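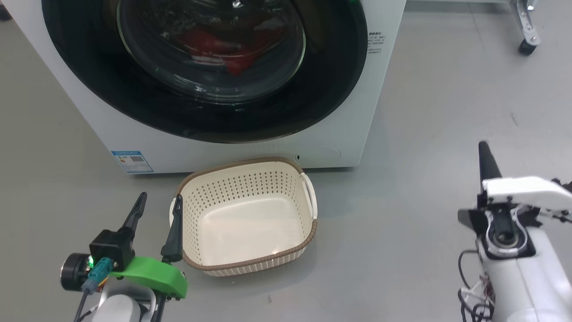
**Resident Guides / Laundry and Utilities**

# How to Reserve and Use the Shared Laundry Room

Residents of Barkilham House may reserve the shared laundry room through the Kevach resident portal or at the front office. These instructions apply to all households and replace the sheet previously posted in the lobby.

## Before you begin

You will need your apartment number, your portal password, and a laundry card. Cards are issued at the front office, Room 131, during normal office hours. A household may hold one card at a time. Lost cards should be reported to Nabila Saber, Resident Services, so that any remaining balance can be moved to the replacement.

## Reserve a time

1. Sign in to the portal and select **Shared Rooms**, then **Laundry**.
2. Choose a date. Reservations open six days in advance.
3. Select a start time and press **Confirm**. A message will be sent to the email address on your account.
4. If you do not receive a message, check **My Reservations** before trying again. Duplicate requests are removed by the system without notice.

A reservation may be canceled without charge until the evening before. If a household does not arrive within 10 minutes of its start time, the room may be used by another resident.

## Run a wash

1. Check the drum and the door seal for items left by the previous user. Place anything you find on the shelf by the entrance.
2. Sort clothing by color and by the temperature shown on the care label. Empty all pockets.
3. Load the drum loosely. Bedding should be washed separately from clothing.
4. Measure detergent according to the package. Excess detergent leaves residue on fabric and may extend the rinse.
5. Close the door firmly, insert your card, and select a program.
6. Wait for the door to unlock at the end of the program. Do not pull on it while the lock is engaged.

Dyes, solvents, and pet bedding are not permitted.

## When you finish

Remove your laundry promptly, wipe the door seal with a dry cloth, and leave the door slightly open. Return carts to the hallway.

## Report a problem

Note the error code, if one is displayed, and submit it under **Repairs** in the portal. Service is carried out by Sethi Appliance Care. For water on the floor, call the front office at once. Questions about charges should be sent to Zeeshan Qureshi, Accounts.

Last revised 05/12/2019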